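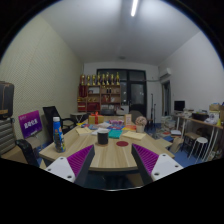

Page last changed: June, by K. Jaidee

Week 4 handout: Minutes and records of meetings

Minutes record what a meeting decided and who has to act on it. They are not a transcript. Students who worked in offices before enrolling tend to write too much, so the limit for Assignment 2 is 640 words, headings included.

Put the name of the body, the place and the starting time at the top. List those present, then apologies. Use the same form of each name throughout - if Walter Henao is "W. Henao" under item 1, he is "W. Henao" under item 9.

Motions are recorded word for word, with mover and seconder. Discussion is summarised in the past tense. Leave out who was annoyed with whom.
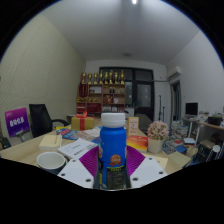
Action items go in their own column at the right, with initials and a due date. An action without initials goes back to the chair before the draft is circulated.

The practice file for this week is the Drarnness Centre lease meeting. Panya Thongdee chaired it and the rough notes run to 3000 words. Note the point where the rent figure is corrected from $1181 to $773 a month. Only the corrected figure belongs in the minutes.

Reading: the Sendberg style sheet, sections 2 and 5. Section 5 uses "organise" and "cheque" - follow it.

Drafts are due by 4 pm on the day before the tutorial. Kaan Ateş will mark them.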